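Desktop teardown cell: planner and perception gallery
Posted Tuesday, September 8, 2020 by Nadhirah Harahap

This page collects views of the bench we use to develop Kadow, our task planner for taking apart and refitting desktop computers. Kadow decides what to do next. Grikovik, the perception side, tells it where the parts are. Motion goes through Nisteo, which we have used since last November and have patched more than we meant to. Notes under each picture are about the software.

The case on its side, with the fixture plate to its left. Grikovik fits the case outline first and then looks for the power supply, the board and the drive bays inside it. The blue drive latches are easy to segment. The black graphics card against the black rim of the case is harder, and most of our labeling time goes there.

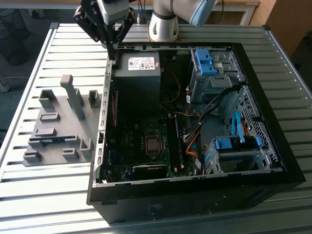
Why does the planner need a separate pose for every holder on the fixture plate?
The holders have different shapes and each one accepts a part from a different direction. Kadow stores a pose and an approach vector for each holder, so changing the plate layout means editing one config file and leaving the task code alone.

A few details on the planning loop. Kadow keeps a graph of which parts block which others. After every action it asks for a fresh perception result and drops any step that no longer makes sense. A full replan is capped at 200 milliseconds. If it hits the cap, the arm holds position and the last valid plan stays loaded. We log every replan with its inputs — the logs are large, but they replay exactly, and most of our bugs were found that way.

Collision checking treats cables as soft volumes. Grikovik marks a cable region with a margin of 12 millimeters, and Nisteo pays a cost for passing through it. Hard obstacles, such as the case walls and drive cages, are never crossed.

The same setup with the memory slots and the bare processor in the open case, and a thin blue-and-black part lying in a holder on the tray. Narrow parts like this one get their own grasp template.

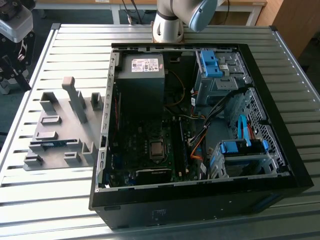 How is the camera calibration checked between runs?
A short script compares the known corners of the fixture with where Grikovik finds them. If the error is over 2 millimeters, the run is refused until someone recalibrates, which takes about ten minutes.

The replay viewer was written by Xia and reads the same log files as the planner. It opens at the last 2000 entries by default; use the slider to go further back. Config files for the current plate layout are in the fixtures folder, one per revision.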